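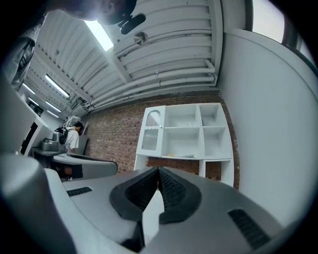
White ribbed ceiling, brick wall and the white shelving cabinet in front of it.

How to set up a cabinet against a bare brick wall

Brick is lovely to look at and a bit of a nuisance to put furniture against, as anyone who has tried it will know. It is hardly ever flat, it sheds grit, and it can be cold enough to make the back of a cabinet damp over the winter. I have done this job a few times now, at home and in workshops, and I still learn something each time, so do read to the end before you start moving anything (I say this as someone who never does!).

Start with the wall. Brush it down with a stiff dry brush, top to bottom, and hoover the floor afterwards. If any of the mortar comes away under your thumb, patch it first and leave it until it has gone properly hard. My friend Maya Hakim seals hers with a clear matt sealer, which does keep the dust down, but I like brick as it is and just brush it again every May.

Next, the floor. Old workshop floors slope more than you would believe. Put a spirit level where the cabinet will stand, front to back and then side to side, and cut thin packers for the low corners. Do this while the cabinet is empty and the doors are taped shut, above all if there is glass in them.

Leave a gap behind. I allow the width of my thumb, enough for air to move and for a plug to be left in a socket if you are unlucky enough to have one there. Two battens screwed to the back of the cabinet will keep the gap even from end to end.

Now fix it to the wall. Tall cabinets tip, and a full one is very heavy. Use a bracket at each top corner, drill into the brick itself and keep clear of the mortar joints, which crumble. Go slowly with the hammer setting off to begin with – you can always switch it on once the bit has found its place.

Then the nice part, filling it. Heavy things go at the bottom, with tins and jars in the middle where you can read the labels. I keep the glass-fronted shelves for whatever I'm happy to look at, and everything else goes behind a solid door or into boxes. Leave one shelf empty if you can bear to. It will be full by the end of the month, but you will have been glad of it.

Check the brackets again after 3 weeks, once the weight has settled, and give each screw a quarter turn if it wants one.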